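¿Puedo dejar el horno tostador encima de una mesa forrada con fieltro?
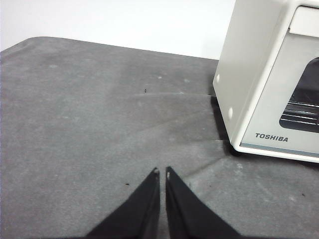

El horno Toshiba sobre la tela gris, con la pared blanca detrás.

Publicado por Inatton

Tengo la mesa cubierta con una tela gris tipo fieltro para no rayarla y he puesto ahí el horno de sobremesa. Lo uso casi todos los días para pan y alguna pizza pequeña, a 200 grados como mucho. Mi duda es si la tela puede quemarse o coger olor con el tiempo. Las patas son bajitas y no sé cuánto calor llega abajo. Tampoco sé a qué distancia de la pared debería ir. No encuentro el manual.

Emovitz respondió:

Yo quitaría la tela de debajo. Muchos fieltros son sintéticos y no están pensados para aguantar calor, y además se llenan de migas y grasa. Si quieres proteger la mesa, pon una losa de cerámica más grande que el horno, de unos 2 cm de grosor, y que las patas apoyen todas en ella. Recorta el fieltro alrededor o retíralo entero.
Para la pared, busca el modelo en la etiqueta del aparato y descarga el manual de la web del fabricante. Ahí viene la separación por detrás, por los lados y por arriba. Hasta entonces déjalo bien separado y no pongas nada encima.

Hourani respondió:

El mío lleva 2 años sobre un mantel y no ha pasado nada. Es de otra marca, eso sí.

Denari respondió:

De acuerdo con lo de la losa. Añado que con la tela el horno se mueve al tirar de la puerta, a mí me pasaba. Y desenchúfalo cuando termines, sobre todo si el cable toca el fieltro.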